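Candbridge早餐收纳开放日七月登场 把餐桌还给一家人

Candbridge家居收纳工作室宣布，“早餐桌”开放日将于七月的一个星期六上午在Sketia生活馆举行！整个活动只围着一张餐桌转：铺桌布、摆早餐、收拾干净，从头到尾都由到场的家庭自己动手。

报名通道开放以来，工作室已经收到近400份申请，远远超出最初的预想。受场地限制，当天共安排18张餐桌，接待52个家庭，分上午和下午2场进行。没有排上的家庭会自动进入秋季场的候补名单，到时候不必重新填表。

“我们家以前吃完早饭，桌上总要乱到中午。”活动策划人Matvii Symonenko说，“后来我把零碎东西都归到一个深一点的托盘里，端走，擦桌子，就完了。这么简单的办法，我特别想让更多人试一试！”
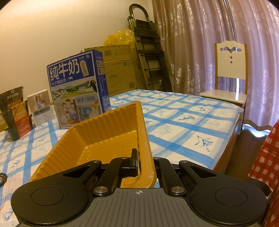 开放日的餐桌沿用普通人家里的样子，格子桌布、盒装牛奶、塑料托盘，都是超市和杂货店里常见的东西，不需要专门添置。托盘以深口、圆角的款式为主，颜色鲜亮，孩子一眼就能找到，也愿意帮着收。工作人员会和大家聊聊怎么按自家的早餐习惯分配位置：纯牛奶放在哪边顺手，面包和果酱要不要分开，餐具是先摆还是后摆。每家的答案都不一样，这也是我们最期待听到的部分。

上午场九点开始，先吃早餐，再动手整理，中间留有半小时自由交流。下午场会多出一个桌布小环节，由Flareck布艺店的师傅讲解棉布桌布的清洗和熨烫，奶渍、果汁渍怎么处理也会讲到。欢迎大家把家里洗不干净的旧桌布带来，现场请师傅看一看！

参加活动不收费，早餐由Stasiv面包房提供，对牛奶、坚果或麸质过敏的朋友请在报名表中注明。六岁以下儿童须由家长陪同。生活馆门口可以停放自行车和婴儿车，开车前来的家庭请使用北侧停车场。

媒体如需到场采访，请提前与Candbridge工作室联系，并注明希望参加的场次。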